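Workshop notebook – writing group, July

Read my new chapter again, all 700 words. Too many adverbs. I cut six.

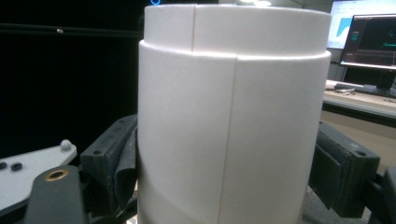 Two readers said the opening is slow. I moved the quarrel to line 2 and kept the weather for later. I want the two halves to meet like the white cylinder with its narrower upper part – a step you notice, and a seam on each.

Brallura is now the town's name.

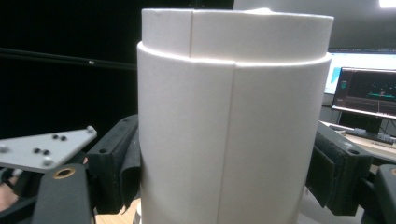 It is easier to say aloud than Tromitero, so the dialogue goes faster.
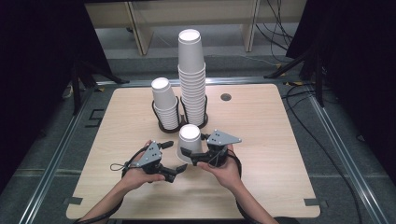

One reader would keep Tromitero, because a hard name stays in the memory.

To do: write 100 words without "very". 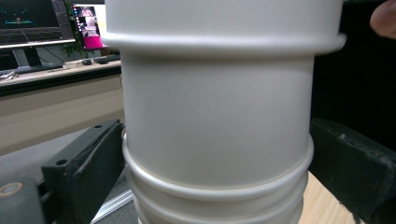
Canister, rim and ribs, close.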